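4.3 Configuração da ingestão de legendas e metadados de filmes

Esta seção aplica-se ao módulo Loneo instalado em servidores Bresa. Antes de iniciar, confirme que o catálogo de títulos foi importado conforme a seção 4.2 e que a conta em uso possui o perfil Editor de acervo.

Requisitos
Legendas em SRT ou TTML, codificação UTF-8.
Ficha técnica em CSV, com título original, título de distribuição, elenco, direção e idioma de origem.
Porta 510 liberada entre o servidor e o nó de distribuição Zunholm.

Procedimento
1. No painel principal, abra Acervo > Ingestão > Nova fila.
2. Em Origem, informe o caminho da pasta de entrada. Não use caminhos com acentos ou espaços.
3. Em Idioma de origem, selecione o idioma da versão original do filme. Para títulos lançados em mais de um idioma, crie uma fila por versão.
4. Defina o intervalo de varredura em 300 segundos.
5. Em Tamanho do lote, mantenha o valor padrão de 600 arquivos.
6. Marque Validar nomes do elenco. O sistema compara cada nome com a tabela de pessoas e envia as divergências para revisão manual.
7. Clique em Salvar e depois em Ativar fila.

Nota: a grafia de nomes transliterados varia entre distribuidoras. Cadastre as variantes no campo Também creditado como antes de ativar a validação.
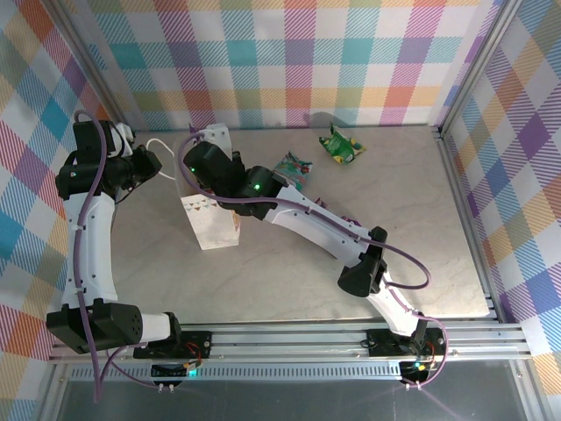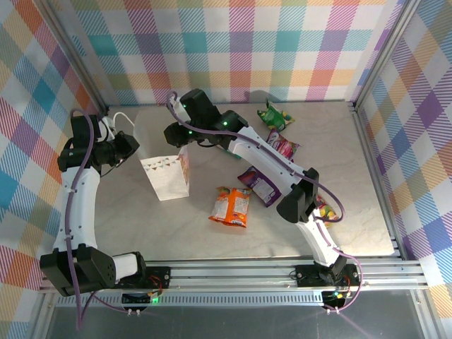 8. Aguarde a primeira varredura. O estado da fila passa de Pendente para Em curso.
9. Abra Relatórios > Ingestão e verifique a coluna Rejeitados. O código E-2 indica legenda sem título correspondente no catálogo.
10. Corrija os arquivos rejeitados na pasta de entrada. A fila os processa novamente na varredura seguinte.

Cuidado: não altere o idioma de origem com a fila ativa. As faixas já vinculadas perdem a associação com o título e precisam ser importadas outra vez.

Sequências e franquias
Filmes de uma mesma franquia devem ter registros separados, ligados pelo campo Série. O número da parte é gravado no campo Ordem e não deve constar do título original, salvo quando fizer parte do nome de lançamento. Se o campo Ordem ficar vazio, o título aparece no fim da lista no aplicativo.

Exportação para o guia de programação
Quando o guia Pelletier estiver habilitado, ative também Exportar sinopse curta. Sinopses acima do limite são truncadas na última palavra completa. O guia não aceita marcação de itálico; remova-a dos títulos citados no texto.

Nota: filas criadas em versões anteriores não herdam a opção Validar nomes do elenco. Abra cada fila, marque a opção e salve. Para desativar uma fila sem excluir o histórico, consulte a seção 4.5.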